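January 3, 2020
Notebook, Ostham bench, table clearing set

Collection target for this block is 3,000 examples, two-handed, table clearing only. Graltitz wants the same task list they used in June, so the object pool stays mixed: cans, packets, flat boxes, bowls. Layout is reshuffled every 10 episodes. Wouters index sheet updated to match.

First batch: 36 episodes recorded, 5 rejected. Three of the rejects were lost tracking on the left unit, two were operator restarts inside the same file. Restarts need to be split at export — the Bandon script still treats them as one episode and the policy will learn the hesitation. 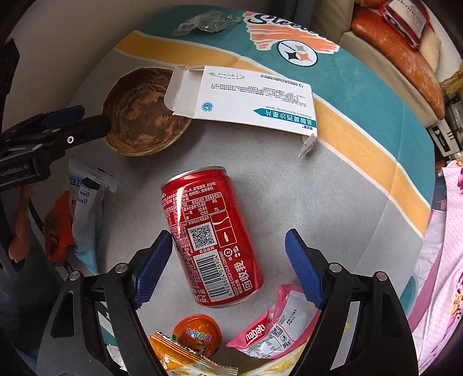
Grasp labels need another field. At present we log object class and hand, and nothing on the approach relative to the long axis of the object. For a can on its side this matters: with the jaws open to either side of it, a small tilt of the can changes where the pads will land, and shiny metal gives the tracker bright reflections to deal with as well. The patterned cloth is a second concern. Its gray center is easy background, but the stripe and the printed lettering could pull features. Keep it in the pool, cap its share of the set.

Flat boxes overlapping a bowl: log which object is moved first. Order is currently free and should stay free, but it has to be recorded.

To do:
Add approach angle field to the label form.
Patch episode split in the Bandon script, rerun on the first batch.
Check clock offset between left and right units before the next block.
Ask Graltitz if soft packets count as one class or several.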